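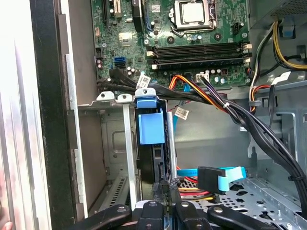
*green board, CPU still in the socket, RAM slots bare*

**Upgrade the old tower or just buy a used laptop?**

**mossy_kettle**
So my desktop is at the point where opening a spreadsheet and a browser at once makes me want to go for a walk. I've got $200 set aside and I keep going back and forth. Option one is more memory and an SSD in the old tower. Option two is a refurb laptop from Taheri, the shop out on the Grelldale road, and they have a few right at $200 too. I do my bookkeeping on it, some photo stuff, and a truly embarrassing number of recipe tabs. No games. What would you do?

**dialtone88**
SSD, no question. I did this to my mom's machine in June and she thought I'd bought her a new one. If you've still got a spinning drive in there, that's your whole problem. And don't buy RAM until you've looked up what the board takes, people get burned on that constantly.

**pricklypearpie**
Gonna disagree! Money into an old desktop is money you never see again. With a laptop you can sit on the couch, and it'll pull way less power. I got mine from Taheri 2 years ago and it's been great (okay, the hinge squeaks).

**dialtone88**
> money you never see again

You don't see it again with a used laptop either lol. The battery's half gone when you get it and a new one eats into your budget. An SSD you can move to the next computer.

**mossy_kettle**
The couch thing is tempting, not gonna lie. But I have a big monitor and a good keyboard and I kind of like having a desk I can walk away from. If it's on the couch I'll be doing invoices at 11 pm.

**oldhatch**
What OS are you on? That matters more than any of this. If the processor is too old for the current Windows, you'd be fixing up something that's out of updates. I run Linux on mine and it's fine, but my bookkeeping is a notebook, so take that for what it's worth.

**mossy_kettle**
Ugh, good point. It fails the upgrade check. My bookkeeping program is Windows only.

**pricklypearpie**
*slides laptop listing across table*

**dialtone88**
Okay, that changes it some. I'd still look at a used office desktop before a laptop. Skundham Surplus in Priltby gets them in when offices clear out, and you'd keep your monitor and keyboard. Ask if the drive is included — mine wasn't, and I had to go back.

**oldhatch**
Seconding the surplus place. Go in the morning, the good ones are gone by lunch. I've bought 4 from them over the years and only had to return one.

**mossy_kettle**
Didn't even know they sold to regular people. I'll back up my files tonight and drive over to Priltby when I get a morning free. Does anyone know if they take cards?

**oldhatch**
Cards are fine, but there's a fee. I bring cash.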